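Eight Months With the Old Van

I promised Aldana I'd write this up once I had enough miles behind me to have an opinion, and she has been reminding me ever since (hi, Aldana!).

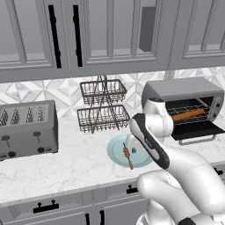 So, the van. It's a long-wheelbase cargo van, high roof, rear-wheel drive, with a diesel that sounds like a cement mixer for the first minute every morning and then settles down. I bought it in November from Veikko Savolainen, who had used it to haul restaurant furniture and had kept every single receipt in a shoebox. I've bought cars from people who couldn't find the second key, so the shoebox pretty much sold me before I'd even sat in it.

I was looking for something I could load with market stock on the weekend and drive like a normal person the rest of the time. I looked at a couple of pickups first, and I did like them, but by the time you add a decent cap on the back you've spent a lot and you still have to crawl in on your knees to get the last box. With the van I just walk in. I'm five foot four, so I don't even duck!

Mileage was the thing everybody asked me about. Loaded up and on the highway I get 21 to the gallon if I behave, and less if I'm late, and I'm usually late. Around town it's worse and I've stopped doing the math.

Things I've had to fix: the front brake pads and rotors (expected, Veikko told me they were close), a sliding door roller, and the blower motor resistor, so for a while I had fan speed four or nothing. I drove around for two weeks in January with my hair blowing straight back. Renu Mittal at Malhotra swapped it over her lunch break and showed me the old one, burned brown on one corner. She also found that one of my rear tires was wearing on the inside edge, and we're keeping an eye on that.

The only upgrade I've spent real money on is the seat. The factory one was fine for an hour and then my left hip would start complaining. I went with a Takoletti, the one with the adjustable lumbar and the fold-down armrest, and it took me and Aarti an entire afternoon to get in because the bolt holes on the base were off by a hair. Aarti wanted to drill. I wanted to call the shop. We drilled. It sits a little higher than the old seat, so the mirror had to be moved too, but I drove to my sister's and back last month and got out walking like a human being.

I also put down a Jendero rubber mat in the back and I have mixed feelings. Boxes don't slide anymore, and the rattling is way down – but it smelled so strong when it was new that I had to leave the doors open in the driveway for most of a week. It's better now. On a really warm day I still get a whiff of it at stoplights.

What I don't love: the turning circle (huge), the cup holders (too shallow for anything but a can), and crosswinds. On the bridge last spring I had both hands on the wheel and was talking out loud to the van the whole way across. You do get used to it, and it's much calmer with some weight over the back axle. Also, people assume I'm delivering something. I've been handed two packages by strangers.

Next up is an oil change, then I want to do something about the side door, which has started needing a second slam. Seema Sandhu left a comment on my last post saying hers was just a dry track, so I'm going to try white lithium grease before I pay anyone. If you've had the same door trouble, let me know what worked for you, and which grease you used.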